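Working with the arms in the lounge area: frequently asked questions

This page is for people who book time on the Iro arms at the Pleltside site. The rules were first written by the safety group and were changed last in December, after we received many of the same questions by e-mail. Please read it one time fully before your first session. The complete rulebook is document 415 in the shared folder.

Who may run an arm in the lounge area?

Any person who has passed the half-day introduction and has signed the list. The introduction is given by Ilham Sitompul. If you passed the introduction at Eria it is accepted also here, but you must still do the walk around the area with Ilham, as the stop buttons are in other places.

I have the introduction for the bench cells. Is it enough?

No. The bench cells have a fence and the lounge area has not. The speed limits are different and the furniture can be moved by anybody. You need the second part of the introduction, which takes almost one hour.

What must I check before I switch on the motors?

Check the cable first. Follow it by hand from the base until the tool, with the power off. Every tie must be closed and the cable must not turn inside it. After this, check that the tool is tight on the flange. Then press the stop button once and see that the software reports it. A stop button which was not tested in your session is counted as a missing one.

How much loose cable is allowed at the wrist?

Enough that the wrist can make its full turn without pulling the connector. The loop should not be so big that it can catch on a seat back or on a person's sleeve. We can't give one length for all tools. Turn the wrist slowly by hand guiding to both ends of its range, and watch the connector, not the loop. If the connector moves in its socket, give more cable. If the loop touches furniture in any position you plan to use, move the furniture or fix the cable again. 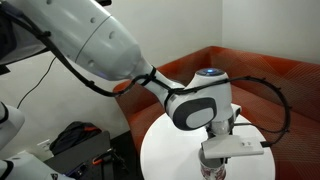
Plate tool over a patterned cup on the round table. The cable makes a wide loop from the wrist to the connector.

Which cups and dishes can I use?

Use the ones from the shelf with the green label. Cups from the kitchen are not allowed, also when they are clean, and a cup from the shelf must never go back to the kitchen. Anything with a crack or a chip goes in the broken box. For the first trial of a new program, use an empty cup. Liquids need a separate permission, which you request with form 703.

May a person sit on the couch while the arm is moving?

Not in automatic mode. The couch is inside the reach of the arm, and a person who sits down low can't go away quickly. In hand guiding mode one person may stand near the table, and the second person holds the stop button. Nobody reaches between the tool and the table, in any mode.

How do I set the force limit for pressing from above?

Start with the lowest setting in the menu and go up one step at a time. A flat tool is a special case. It looks harmless, but when it comes down on a rim the full force goes into a narrow line, and the cup can break or tip. Set also a lowest height for the tool, measured with the cup you will use. If you change the cup, measure again. We had one broken cup where the program was correct and only the cup was taller than the day before.

Does the light on the wrist tell me that the arm is safe?

It tells you the state of the controller and nothing else. The color table is on the inside of the cabinet door. Please don't use the light as a permission to enter. The permission is the motor power being off and the stop button being in your hand.

Where do I put my bag and my tools?

Outside the yellow line. Small tools may lie on the cart when you are working on the arm with power off, but they must be collected before you start. Count your cable cutters.

What should I write in the logbook?

Your name, the tool, the cup or dish, the force limit and every stop, also the ones you think are not important. At the moment the logbook has 3,879 entries, and most of what we changed in the rules came from the short ones. "Stopped, loop touched seat" is a very good entry.

The arm stopped by itself. Can I restart it?

You can restart once, after you have looked at the cable, the tool and the table. If it stops again in the same session, switch off and call extension 7. For faults in the controller we have a service agreement with Deligiannis, but please don't call them directly. Their visit must be requested by Ilham.

Can I propose a change to these rules?

Yes, please do. Write it on the last page of the logbook with your name. Proposals are read at the end of each month, and you will get an answer also when it is no.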